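4. Hanging the panels (Sketia sheer rail, 2-pack)

1. Iron first, low heat, no steam. Do a corner, check it, then carry on.
2. Slide the gliders in from the left end. 25 per panel, spares stay in the bag.
3. Fit the end stop. Click = locked.
4. Hook from the middle outward – otherwise the header sags.

Note: max drop is 2190 mm. Longer then that needs the heavy rail, see section 6.

CAUTION: cord loops must be tied up out of reach of children. Use the cleat.

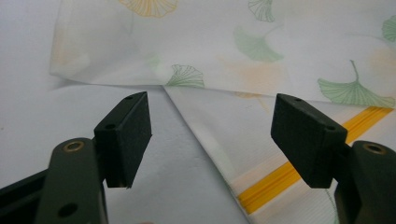 5. Leave panels hanging overnight before you pin the hem.
6. Pin, check level with the floor, sew. Straight stitch, fine needle.

Missing parts – email Rizal at the Irkeo desk, closed Thursday.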